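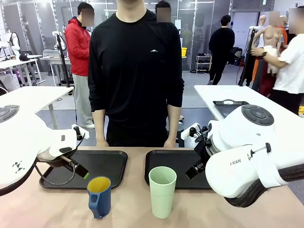
Track Notes: Tire Pressures and Session Format for the Summer Open Lapping Program

The open lapping program at Okley moves to its summer format in June. Two items change for anyone bringing their own kart: the way sessions are grouped, and the cold pressure we recommend as a starting point. Rental drivers are not affected by the second item, as the shop sets those karts before each session.

Session groups

Groups will be set by lap time instead of by engine class. Under the old system a well-driven four-stroke kart could end up held behind a slower two-stroke kart for a full session, and the passing speeds on the back section were higher than they needed to be. Drivers who have lapped under 76 seconds on the full layout go in Group A. Everyone else starts in Group B and may ask to move after one clean session. Lap times from the short layout do not count toward placement.

Each group runs 12 minutes per half hour. Pit-in is at the end of the main straight, on the left, and the speed limit applies from the first cone. Raise an arm before the braking zone, not in it.

Tire pressures

The new surface between Turn 4 and the McKinnon hairpin has more grip than the old one and brings tires up to temperature faster. Drivers who kept their spring settings in the test sessions reported a kart that felt fine for three or four laps, then began to hop at the rear on corner exit. In most cases the hot pressure was too high.

Start two psi lower than your spring cold setting and check all four tires as soon as you come in. Write down both numbers. If the rears gain much more than the fronts, look at rear track width before taking out more air. A kart that hops may also have a seat strut that is too tight, and that is a quicker thing to rule out than an alignment problem.

Pirivik compound tires are still allowed in both groups. The Esa rain tire is allowed only when the wet board is showing. Running it on a dry track will ruin a set in one session and leaves rubber on the racing line for everybody else.

Engine and chain checks

Tech inspection is short but it is required each day you run. Bring the kart to the bay with the chain guard fitted and the side pods on. Inspectors will look at brake pad thickness, steering bolts, safety wire, throttle return and chain tension. Spare chain and a limited range of sprockets are sold at the parts window.

Noise is measured at the fence by the start line. The limit is 97 dB. A kart that reads over gets one chance to fix the problem, usually a loose exhaust spring or worn packing, and then comes off the track for the day.

Transponders and fees

Transponder rental stays the same. Bring it back to the timing desk before you load up – the charge for a lost unit is 300 dollars, and it is billed to the card on file.

Questions on grouping or tech go to Tala Bataineh at the timing desk, which opens at 8 a.m. on all lapping days. Gate opens at 7:30 a.m.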